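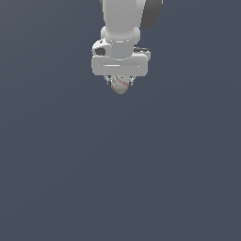
Ball sorting at Gultthorpe: where we have got to

The returns and regrade section at Gultthorpe handles up to 2,000 baseballs a shift. They come back from schools, clubs and hire stock in net bags and are tipped into a trough. Each one is picked up, turned, checked along the seam, checked for cuts and scuffs, and dropped down one of the grading chutes. The section has 14 people on it. At the moment all of this is done by hand, standing, at the benches along the north wall.

Since May I have been working on the cell that will take over part of it. The arm and gripper come as a package from Pimar. The motion and grasp work is being done in simulation first, in a tool we call Nelau, and only moves to the floor when a grasp has passed its test set. This post covers the grasp work and the changes to the jobs, as I have been asked about both and the notice on the canteen board has one paragraph on each.

What the cell does and does not do

The cell picks, lifts, presents the ball to the inspection camera, and places it. It does not tip bags or clear jams, and it does not decide borderline grades. A ball that scores between two grades goes to a side tray and a person decides. In the first floor trial I expect the side tray to be busy. The threshold is deliberately wide and will be narrowed when we have enough hand grades to compare against.

Cycle time is set by the turn. Picking and placing are quick enough already. Showing the whole surface needs the ball put down and picked up again at a different angle, and every regrasp is a chance to drop it. An operator rolls the ball across the palm with the thumb and has seen all of it in one movement. I have spent a fair part of the summer trying to get two regrasps down to one.

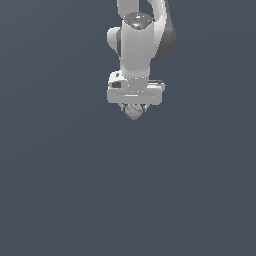 Grasp testing is the slow part of the project and most of it is dull. A run loads a ball, closes the fingers, lifts, holds and logs the slip. The current test set has 395 starting poses and it is repeated whenever the finger shape, grip force or friction value changes. The grip we are using takes the ball high up, with the top of it tucked in between the fingertips and the lower half left hanging clear. That suits the inspection camera, which looks up from below, but it leaves little margin if the ball is off centre at pick. A lower grip holds better and hides more of the seam. For now I have kept the high one and reduced the acceleration on the lift.

Friction is the number I trust least. The simulated ball has one value for the whole surface. Returned balls have worn leather, raised stitching, polish, tape residue and, on a wet Wednesday, mud. Zlatko Milošević has been measuring slip on a pull rig with balls taken straight from the trough, and his lowest readings are well under the figure I started with. The starting poses that failed with his figure have been kept as a separate set, and the floor trial waits until that set passes.

What changes for the section

The agreed position is that headcount in regrade stays the same through the trial. The work does not. One bench goes, to make room for the guarding. Two people per shift move to tending the cell: loading, clearing, checking the side tray, and restarting after a stop. The other benches carry on as they are, with the hire stock kept out of the cell entirely.

Tending is graded as a machine role, so it pays slightly more and needs a sign-off. Training is two half days, one of them at the Marsden site on their older cell. Imogen Catterall has written the stop and restart procedure, and it fits on one side of A4. I had a longer version. Hers is better.

There is a cost which the project plan does not list. Side tray work means seeing only the difficult balls, hour after hour, with none of the easy ones in between. At the bench the easy ones are where people rest. We are going to rotate tending every two hours and log the side tray error rate by hour, so that if it climbs we have something to act on.

The other question is who sets the grade boundaries. At present they live in the hands of whoever has been there longest, and new starters learn them by being corrected. The cell needs them written down. We have held three grading sessions where everyone marks the same tray of balls separately, and the spread was wider than any of us would have guessed, me included.

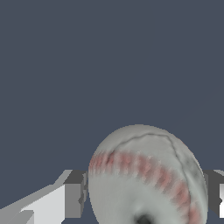 Barry Stockdale asked after the last session whose grade the machine would be copying, and whether that would then become the standard for the benches as well. He had no objection to being measured against a written standard, he said, so long as it could be argued with, and he wanted to know who to see when the cell was wrong.

My answer on the day was vague. The answer now is that the boundaries are owned by the section, they are reviewed monthly, and any operator can pull a ball from any chute and put it forward. The disputed balls are kept in a marked crate. I get a vote on how the threshold is coded and none on what counts as a second.

Outstanding before the floor trial: the low friction set, guarding sign-off, a shelf at the right height for the side tray, and a decision on whether the stop beacon needs a sounder. Renji Ichikawa has the guarding drawings.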